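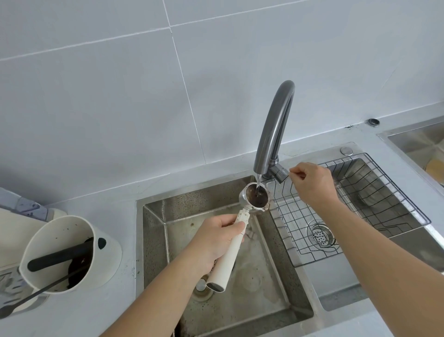 Rinsing the portafilter under a thin stream, with the knock box beside the sink.

I believe the most important part of making espresso at home is the washing. People will discuss grinders for a whole evening, and very few of them will discuss the sink.

When I moved to Ellcombe I paid almost 400 pounds for a machine, and in the first October I used it badly. I knocked out the old coffee, wiped the basket with a finger and made the next cup. It tasted bitter, and I blamed the beans. A neighbour who had worked in a café looked at my basket and said only one word — water.

Now I rinse after every cup, with one hand on the handle and the other on the tap. I keep the stream thin. A strong one throws grounds up the walls of the sink, and then there are two things to wash.
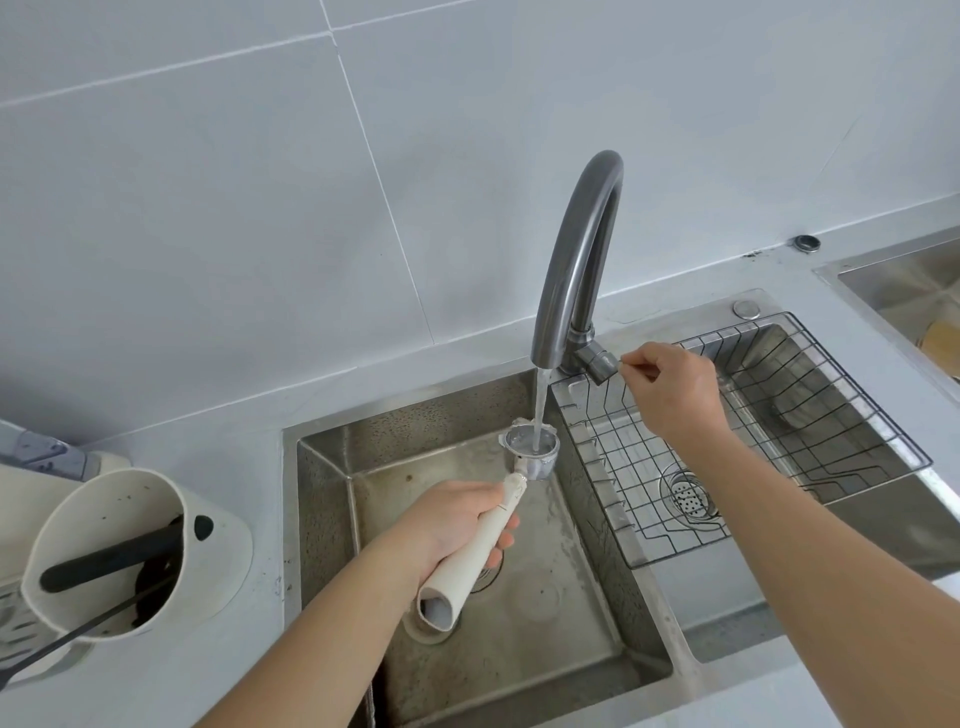 The basket held up to the tap, with the dish rack in the right-hand basin.

Some friends say this wastes water and time. About the water they are partly right, so I close the tap as soon as the basket looks clean. The time I do not accept. It takes less than a minute, and old coffee left in the metal will spoil a good bag from any shop.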